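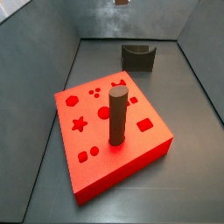

Feb 23, 2019

I bought my first Gwilliam record because I liked the cover. I was in high school, I had enough money for one album, and the shop had two of theirs in the rack. The other one was the good one, as I found out later. Mine was Kitolia, the one most fans skip, and I have been defending it ever since.

If you don't know the band, they were a four-piece who played long songs with a lot of organ. They made five albums and then stopped. The first three are what people mean when they talk about them. By the fourth they had a new drummer and a different label, and the label wanted singles. Kitolia was the fifth. It has no singles on it, and side two is one piece that runs the whole side.

The usual complaint is that the long piece, "Natano," is really four short songs glued together. I think that's a fair description and I don't see why it's a complaint. Plenty of side-long tracks from those years were made that way. What matters to me is whether the joins work, and three of them do. The one that doesn't is the jump from the slow guitar part into the fast 11/8 section, where it sounds as if somebody cut the tape in the wrong place. I used to lift the needle there. I don't anymore, but I still notice it.

Side one is stronger than it gets credit for. "Lindwood" opens with just bass and voice for most of the first verse, and when the organ comes in it stays low and holds one chord. On the earlier albums they would have filled that space with a solo. The singing is rougher too. He was losing the top of his range by then and the songs are written lower, which suits him. The third track is a waltz and I could live without it.

The reason I'm writing about this now is that I finally replaced my copy. The old one had been played on some bad turntables and had a skip near the end of side one. Kyu-ri Han, who I used to trade tapes with, was selling off most of her collection and asked if I wanted anything. There were 1,151 records on her list. I took 12, and Kitolia was the first one I wrote down. It cost me 11 dollars with the original inner sleeve, lyrics printed on both sides. My old copy came in plain white paper, so after all this time I learned that I'd had a line in "Lindwood" wrong. I'd always heard "the water won't wait." It's "the porter won't wait." I prefer mine.

I played it straight through twice last night. The bass is much clearer than on my old copy, and there's a hand drum under the slow part of "Natano" that I had never heard before. The bad edit is just as bad.

I still wouldn't tell anyone to start with it. Start with the second album, then the third, and if you like those, go on to this one before you bother with the fourth. I haven't played the other 11 records yet. Two of them are live albums, so I'll probably write about those next, and then I want to go back to the list of solo records I started in August and never finished.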